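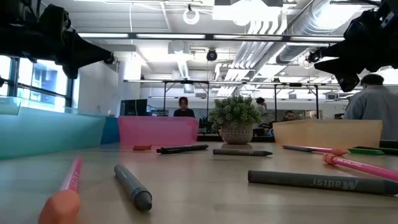

3. The Build

3.1 Workshop and table

The rig was put together in a shared workshop where members rent bench space by the month and argue about the thermostat for free. We had one bench, two secondhand arms, and a budget that ruled out most of what the literature recommends. The controller is a Rulance board bought as "tested," a word the seller used generously. The software, which we call Pasia, began as a weekend script and has been apologizing for it ever since.

The task is tidying: pick up a marker or crayon from the tabletop and put it into a bin. We chose it on the grounds that every member of the workshop is bad at it, so the baseline was easy to establish.

Figure 1. Working area with both arms over the table. Markers and crayons lie between the arms and the translucent bins at the back; a potted plant stands in the line of bins.

The layout in Figure 1 has properties that a more sensible group would have designed away. The bins are translucent, so a depth sensor has its own opinion of where the walls are. Large windows on the left supply daylight that our exposure settings were never consulted about. The plant stands between bins and counts as an obstacle in the planner, where it is modeled as a cylinder 26 cm tall. It has been struck less often than the bins have, and we take this as evidence for cylinders.

3.2 Grippers

Our first fingers were printed flat, following a plan by Nikola Żak, and held a marker well as long as the marker agreed to lie still. Round barrels don't. The second version has a shallow groove along each finger, lined with bicycle inner tube. Grip failures fell enough that we stopped printing new versions, a decision also influenced by the printer, which gave out one Sunday and was not mourned.

3.3 Sharing the space

Two arms facing each other across one table will sooner or later want the same crayon. The Ziółkowski rule, named for the member who shouted it, gives the right of way to whichever arm is already moving down. The other backs off 9 cm and waits. If both start down together, the left arm yields — a choice made by coin toss and since defended in this group as if it were physics.

3.4 Trials

Each session consisted of 30 picks, with the markers scattered by hand between runs. We had meant to scatter them at random, but people turn out to have habits, and ours was to leave the awkward ones near the front edge. From September on, positions were drawn by the Trirnix scheduler and a person simply did as told. Sessions in which someone leaned on the bench were discarded.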